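Vunmont Wants Its Sundays Back
2019-06-17

VUNMONT — The town of Vunmont has decided that its residents are too anxious on Sunday evenings, and has responded in the way towns do, by giving them somewhere to go.

Starting this week, the old reading room on the second floor of the Pichler Building will open every Sunday from early evening until bedtime, a term the town has declined to define. There will be tea, lamps with warm bulbs and a basket by the door for phones. Homework is allowed. Laptops are allowed if the person using one looks sorry about it.

The program is called Slow Sunday and is run by Zoia Zinchenko, a former guidance counselor who spent 25 years watching teenagers arrive on Monday mornings looking as if they had been dug up. She says their parents looked worse.

"The kids at least admit they're dreading Monday," Zinchenko said. "The adults start cleaning the oven at nine at night and tell you they've been meaning to do it."

A trial run last November drew 13 people to the first evening, two of whom had come for a chess club that meets on a different floor. By the end of the month there were 30, and the chess club had moved in. Zinchenko considers this a merger. The chess club has not commented.
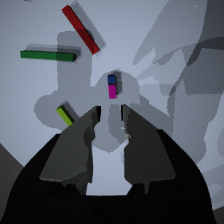

Evenings at the reading room follow a loose plan. The first hour is for finishing whatever you swore on Friday you would finish by Saturday. After that, unfinished work goes into a folder and the tables are given over to things with no deadline attached, such as card games, letters, jigsaw puzzles with the sky missing. A red bar and a green one lying on a pale tabletop can hold a tired person's attention for longer than you'd expect, and Zinchenko has put plain colored blocks on her wish list for the fall. She would like them to come without instructions. Adults given instructions, she has found, begin to compete.

Julteck, which has its offices across the street, has agreed to pay for the tea. It has also agreed to stop sending its staff the weekly planning email at 7 p.m. on Sundays, a concession Zinchenko describes as worth more than the tea. The email will now go out on Monday morning, when everyone is already unhappy and no further harm can be done.

Neighboring Tultolness is said to be thinking over a program of its own. A woman who drove over from there for one of the November sessions said she enjoyed it very much, apart from the part where she had to drive home and it was still Sunday.

Admission to Slow Sunday is free and there is no need to sign up. Children under 12 should bring an adult, and the adult should bring something to do. The stairs are steep and the elevator is, in the town's own words, "generally available." Doors open at 6 p.m. The phone basket has a lid.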